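Ticket 494 - Hand-held grippers: sore wrists and lost sessions on the afternoon shift
Opened by: Debora Piras, floor support
Site: Zervas, ground floor
Priority: Normal (raised from Low)
Status: Open, waiting on Sekex
Last updated: 28/12/2023

Debora Piras wrote:

Hello all, and thank you for bearing with me, as I know this one has been told to me in bits and pieces over the kettle and I have only now sat down to write it up properly.

Since we moved the bathroom fittings work over to the hand-held grippers in August, the people who used to do the cleaning and handling trials by hand have been recording them with the grippers instead, so that the Pinari arm can be taught from what they do. Most of them like it. Theano told me she was dreading it and now she would rather do this than the old paperwork any day of the week! But two things keep coming up and I think they are tangled together, so I have put them in one ticket.

First, sessions are dropping out part way through. The Dreline recorder shows a green light, the person carries on, and when we come to upload there is nothing after the first few minutes. We lost 46 sessions this way on the afternoon shift, and hardly any in the morning.

Second, sore wrists. Three people have mentioned it to me, all from the afternoon, and all on the right hand.

Ravindra Nishad wrote:

Thanks Debora, that is a lovely clear write-up. I pulled the recorder logs. Every lost session ends with the same message, "tracking lost, input closed", and the recorder then keeps its green light on because as far as it knows the battery and the storage are fine. So the light is telling the truth, only about the wrong thing. I have asked Sekex if it can go amber when tracking stops.

Tried so far:
- Swapped the recorder between shifts. Fault stayed with the afternoon.
- Changed the cable. No difference.
- Reinstalled the 6 August build. No difference.
- Cleaned the markers on all the grippers. A little better for a day, then back to how it was.

Could somebody on the afternoon shift tell me how they are holding the thing? I have only ever used it standing at a desk.

Deisy Cusi wrote:

Hi Ravindra, afternoon shift here. We do the low work, the tubs and basins, so we are leaning over or crouching for most of it. When I reach down my wrist turns right in to keep the jaws level, and by the end of the day I do feel it, from the thumb up towards the elbow. I never had that with a sponge, but then I could swap hands with a sponge whenever I liked, and with the gripper you are asked to stay on the one hand for the whole recording. I would also say (and I am not grumbling, I promise) that when a session is lost we are asked to do it over, so the sore wrist gets a second helping.

Fredy Huaranga wrote:

I sat in with the afternoon shift and Deisy is quite right. Leaning over brings your forearm down very close to the marker, and a loose cuff or anything worn at the wrist can swing across it. I can't swear that is our whole fault, but it would fit with the mornings being fine, as they work at bench height. Adding a picture so the Sekex people can see how near the hand and the marker are to one another.

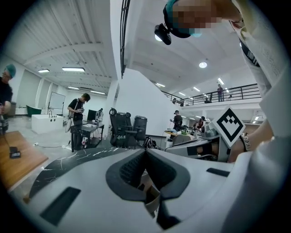
Attachment 1: gripper from below, marker just beside the wrist.

While I was there I asked everybody how they felt about the change more generally, and the answer was kinder than I expected. The worry is less about the arm taking the work and more about the pace. The daily target was set at 400 recordings for the floor, and it was set by people who had tried the grippers for a morning. I would like that looked at before we call this a technical fault and close it.

Ravindra Nishad wrote:

Agreed, and I will take it up with Theano. In the meantime, for the afternoon shift please:
- Push sleeves up past the wrist, or tuck them in, before you start.
- Take off or move anything at the wrist that could pass over the marker.
- Stop and change hands between recordings. The software will accept a left-hand session if you choose it on the first screen.
- If a session is lost, log it and leave it. No repeats until this ticket is closed.

Theano Vlachopoulos wrote:

Happy with all of that. Target is paused for the low work and I have told both shifts myself, so no one needs to feel awkward about it. Deisy, please do go and see Debora about your wrist, even if it seems a small thing - she has the form ready. Ravindra, could you leave this open until Sekex answer about the amber light?

Ravindra Nishad wrote:

Will do. Chased Sekex again this morning, no reply yet.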